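Last updated: Thursday, January 28, 2021
Print this page | E-mail this page

Working from the kitchen table: speaker notes
Akosua Korletey, Daltorik Community Learning

Slide 1. Welcome

Say hello, check the sound, ask people to mute. The talk runs 60 minutes with questions. Handout goes out afterward to everyone who registered (roughly 200).

Start with a show of hands. Who has a room with a door? Who is at a table they also eat at? Wait for the answers.

Slide 2. Where this came from

I started these sessions in October at the Tuditz branch. Most people asked about chairs. I had expected questions about software. So tonight is mostly furniture and cloth.

Slide 3. The table itself

Pick one side and keep it. If you move around the table every day you never learn where things are.

A tablecloth is fine under a laptop. It cuts glare and saves the finish. Pull it flat first and check that the vents on your machine are clear. If the cloth slides, use clips or a grip mat underneath.

Keep the middle for the laptop. Whatever else lives on the table goes to the back, where your elbows won't reach it.
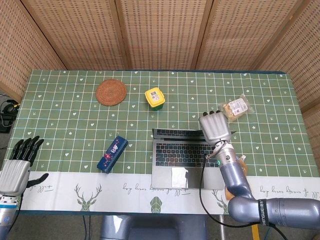 A folding screen does more than people expect. You sit down, the rest of the house goes out of sight, and you stop looking at the dishes. Woven ones let some light through. Put it behind the table and bend the ends in a little so it stands up on its own. Mention small children and cats — a screen can be pulled over, so push it close to a wall.

Slide 4. Food and drink

People will snack at the table. I do. Keep it to something in a package or a tub with a lid, and put it at the back. A coaster marks the spot for the cup. Pick a side for it and leave it there.

Pause for questions. Someone in the Daly group asked about crumbs in the keyboard: turn the laptop off, tip it, use a soft brush.

Slide 5. Clearing up

If the table is needed for supper, give yourself 9 minutes at the end of the day. Set a timer. Laptop closed and onto a shelf, papers into one box, cup to the sink. Shake the cloth outside.

One box only. The people who used three boxes told me they stopped opening two of them.

Slide 6. Try it this week

Ask everyone to change one thing and write in the chat what it will be. Read a few out loud. Next session is with the Titen group, on lighting and colour.

Leave the contact slide up while people sign off.

Contact us | © 2021 Daltorik Community Learning | Back to top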